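Ratgeber > Gesundheit > Nach der Operation > Narbenpflege

Wann darf ich mit der Narbe wieder in den Garten?

Hallo ihr Lieben, ich bin im Mai am Bauch operiert worden und eigentlich geht es mir wieder richtig gut. Nur beim Bücken zieht es noch, vor allem links, und ich habe 83 Erdbeerpflanzen, die jetzt im August umgesetzt werden müssten (mein Mann meint, die könnten auch warten, aber der isst sie ja auch nur!). Wie lange habt ihr euch geschont? Und cremt ihr die Narbe noch ein?
Liebe Grüße, Orley

Gestum_Garten
Liebe Orley, erst einmal schön, dass es dir wieder besser geht! Bei mir hat es gut ein Vierteljahr gedauert, bis ich ohne Nachdenken in die Hocke gegangen bin. Meine Chirurgin hat mir damals erklärt, dass die Haut außen viel schneller zu ist als die Schichten darunter, und das hat mir sehr geholfen, geduldig zu bleiben.

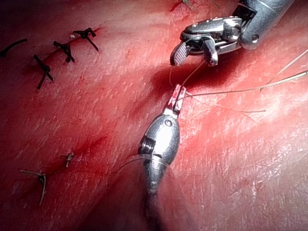 Naht an einem langen Schnitt, mit zwei Instrumenten

Ich habe mir zum Umsetzen einen niedrigen Hocker ins Beet gestellt und nach jeder Reihe eine Pause mit Kaffee gemacht, das ging wunderbar. Gießkannen nur halb voll, und die Säcke mit Erde soll bitte dein Mann schleppen. Zum Eincremen nehme ich morgens und abends einfache Ringelblumensalbe, ganz dünn, und in der Sonne bleibt das T-Shirt drüber. Wenn das Ziehen stärker wird oder du eine Beule fühlst, ruf bitte in der Praxis an und warte nicht bis zum nächsten Termin!

Oddur Þrastardóttir
Ich hab nach zwei Wochen schon wieder Rasen gemäht, war aber auch keine gute Idee. Frag lieber deinen Arzt. Und Erdbeeren gehen auch noch Anfang September.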